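We use cookies to remember your reading settings. By continuing you accept this. Manage choices | Accept

From the work floor: what the grippers change for us

By Selamawit Ambaye, household tasks team

Many of you from the other departments asked me what we are doing now in the big hall, and why the kitchen is so quiet in the mornings. I promised to write it down for this issue. I will try to explain it from the side of the people who do the work, and leave the technical part to the Ivus group, who can explain it much better than I.

Until spring, my team taught the robot arms by remote control. One person sat at the station, looked at two screens and moved the arm with a pair of handles. It was slow. To pick up one cloth and put it in another place could take several minutes, and after one hour the neck and the shoulders were stiff. We had two stations, so two people could work and the others waited, or cleaned up the objects, or wrote the task sheets.

Now we mostly work with the hand-held grippers. You hold the gripper in your own hand, you go to the table or to the washing machine, and you do the task yourself with the two metal fingers. The camera on the gripper records it. Later the Ivus group uses these recordings to train the arms. For us it means that we stand and walk where before we were sitting, and that several people can work at the same time in different corners of the hall.

The numbers are also different. With the remote stations, a good day for the whole team was 119 recordings. In September we had our first day with more than 1,000. I was proud of this, but I must say that I was also very tired, and I was not the only one. The day after, the wrists were the main subject of conversation at lunch.

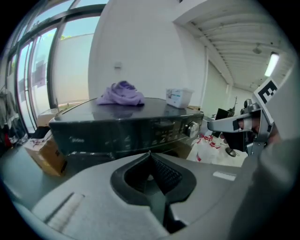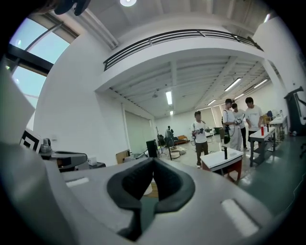
The big hall: the washing machine with a lavender cloth on top (first picture), and people with the grippers between the tables (second picture).

So we made some new rules together with Zirkar, who plan our shifts. Nobody holds a gripper for longer than 15 minutes without changing hands or changing the task. After 2 hours of recording you go to the review desk, where you sit and check what the others recorded. At first some of us did not like this. The review desk was seen as a kind of punishment, and the younger colleagues wanted to stay on the floor. Now I think most of us are glad for it. When you watch the recordings of another person, you see quickly what is unclear in your own. I learned there, for example, that I always turn my wrist too early when I come close to an object, and the fingers hide it from the camera.

A thing I did not expect is how much the skill matters. With the remote handles everybody was equally clumsy. With the gripper, there are clear differences. Cloth is the most difficult for me. It slides, it folds under, and you have only two fingers and no feeling in them. My colleagues who came to us from the hotel laundry are much better in this, and for the first time their old work is counted as experience here. Two of them now write the task sheets for everything with textiles, and they get the higher pay grade for this. I think it is correct, and it should have been so before.

I want to write also about the worry, because I hear it often in the corridor. People ask if we are teaching the machine so that it can take our place. I asked this question myself in the last staff meeting. The answer was that the arms will take over the night repetitions on the Mersha line - this is the test where the same item is put in and taken out of a machine many times. This work was done by four people on the late shift. Their shift ends after this season, and all four have been offered a place in the recording team. Three said yes. One has decided to leave, and she told me that she doesn't want to be on her feet the whole day, which I understand well. I write this here so that it is not forgotten when we speak about how smoothly everything goes.

There is also more discussion now about what is a good recording. Before, the engineers decided alone. Now we are asked, and sometimes we disagree. The Ivus group likes when each movement is clean and slow. We find that a real person at home doesn't put a cloth into the machine like this, they push it in and close the door. For now we record both ways and mark them differently. I hope we will hear the result, because usually the recordings go away from us and we don't learn what came from them.

Some practical points, if you come to visit. Please don't move things in the hall, also when they look to you like they were left there by mistake. The places of the objects are written in the task sheet, and if a box is moved we may have to begin a series again. Please speak with the person only when the gripper is down. And if you would like to try it, you are welcome - mornings before ten o'clock are best. The people from Nurari accounting came already and they were quite good with cups and not good at all with cloth.

The next change will be a lighter handle. We have tested one piece of it, and the grip is better for small hands, but the trigger is still too hard. I have collected the remarks from everybody on a paper at the review desk. If you have used the grippers and your remark is missing, please add it there before the end of the month.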